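Sulto Classic Car Club
Minutes of the regular members' meeting, May

Place: upstairs room, Urrego Garage
Start: 7:10 p.m.
Chair: Heriberto Henao
Minutes: Deisy Villca
Present: 30 members. Quorum was reached.

1. Minutes of the last meeting

The minutes of the April meeting were read. One correction was asked: the car of the Prasex family is a 1967 wagon and not a 1966. With this correction the minutes were accepted by show of hands.

2. Money

The account stood at $2,787 on the last day of April. The rent of the storage unit for the second quarter is already paid. The insurance for the summer show is not yet paid, and the invoice is expected before the end of the month. Heriberto asked that no section orders parts in the name of the club until this invoice has come.

A member asked if the yearly fee will go up. Heriberto answered that there is no proposal for this now. If somebody wants to make one, it must be in writing before the June meeting.

3. The club wagon

The wagon passed its brake inspection. The rear wheel cylinders were replaced on both sides and the new hoses are on. The parking brake still pulls more on the left, and the cable will be adjusted again.

The long discussion was about the paint. The car left the factory in a two-tone scheme, a yellow body with a white roof, and at some time a former owner painted all of it brown. When we sanded behind the fuel door we found the old yellow, but it is very faded there, and the sample inside the glove box is of a different tone.
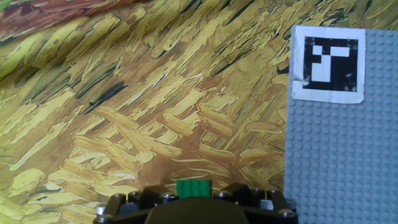 Three opinions were given. The first was to follow the factory chart as it is printed, even if the result looks too bright to us today. The second was to match the tone inside the glove box, which never had sun. The third was to leave the brown for one more season and use the money for the chrome. Deisy reminded the meeting that the front bumper must come off in any case before paint, so the chrome work should be decided first.

Vote on painting this year: 17 in favor, nine against, four did not vote. The tone will be decided in June, after Arkora Body and Paint has sprayed two test panels. Arkora will charge $87 for the two panels together. Approved.

4. Summer show

The show will use the same field as last year. The town has given permission in writing and the paper is in the club folder. Registered cars until now: 234. Last year the registration was closed too late and the last cars had to stand on the slope near the gate, so this time it closes two weeks before the show, without exception.

Changes from last year:
Trucks and wagons get their own row, on the east side.
Modified cars will be judged apart from the original ones.
Cars with a trailer enter by the back road only.
No engine may be started inside the rows between noon and the prize giving.

There was an objection to the last point, because some owners of older cars need to leave early. It was agreed that they may ask for a place at the end of a row when they register.
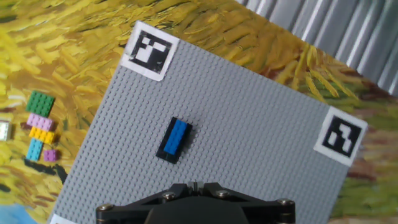
The layout of the field was discussed for some time. The rows last year were too narrow, and with the doors open it was not possible to pass with a baby carriage. The proposal is to take away one row and give each car three more feet at the side. Heriberto prefers to plan it on a model first, so that everybody sees the same thing. The members found the idea good, but asked that the final plan is also drawn on paper, with the real measures. Deisy will measure the field again, as the old plan does not show the new drainage ditch.

5. Judging rules

The judges' sheet was read aloud. It still gives points for whitewall tires even on models which were sold without them. This line will be taken out. A proposal to give extra points to cars that are driven to the show – and not brought on a trailer – was discussed. Some members live far away and found it unfair. The proposal was withdrawn, and instead there will be a separate prize for the longest distance driven.

6. Tools and library

The large torque wrench is still missing from the storage unit. Whoever has it is asked to bring it back, no questions. The engine hoist may be borrowed for one week only, and the name must be written in the book by the door.

The shop manuals for 1955 to 1962 have been put in new binders. Two wiring diagrams are missing. If a member has a readable copy, please give it to Deisy, who will return the original.

7. Other matters

The youth evening was mentioned briefly. It will be held again in the fall, with the carburetor table and the building table.

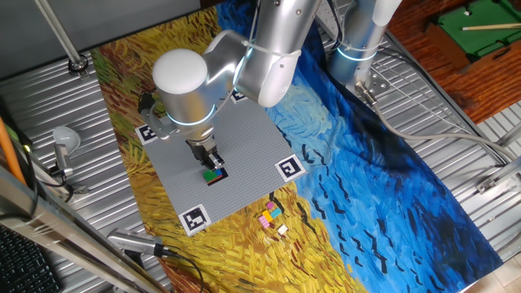
Robotic arm with its gripper at a small stack of LEGO bricks.

The Sunday drive was moved to the morning at the wish of several members. Meeting point is the parking lot behind Urrego Garage, departure 8:30 a.m., with a full tank please.

A member offers a set of four hubcaps, 14 inch, one with a dent. Ask Heriberto for the phone number.

Open tasks
Test panels at Arkora: Heriberto
Measuring the field and new plan: Deisy
Corrected judges' sheet: Deisy
Parking brake cable: the wagon group

The meeting was closed at 9:05 p.m. The next meeting is in June, same place and same hour.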